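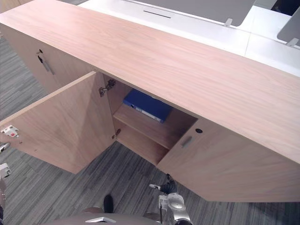

Plorkano Portfolio Desk: Product Review

7 May 2021

Plorkano Portfolio Desk is a research and record-keeping service for holders of listed property shares. We tested the standard plan on a model portfolio of 70 holdings, among them Dreder and Gernberg.

Dividend records were complete back to December, and the net asset value screen was clear. Forecasts are weaker. Target prices for Gernberg were shown at 2190 on one page and 2370 on another, with no note of which was current.
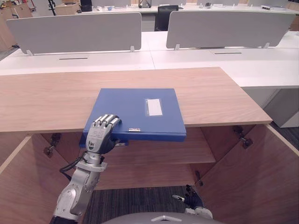 Can reports be exported for an auditor?
Reports are exported as a single file, with the source of each price listed at the end. Notes added by the user are left out.

The annual fee is 205 — higher than that of the Pylypenko service, which lacks the dividend calendar. We rate the product Satisfactory and would review this on correction of the target price pages.
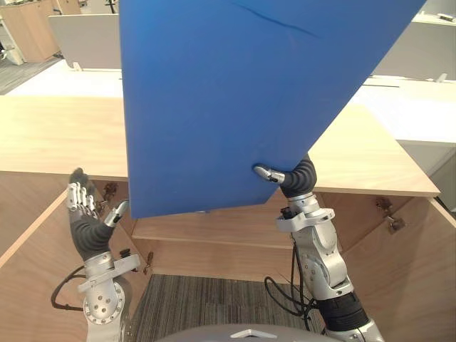 Blue panel held above the cabinet area.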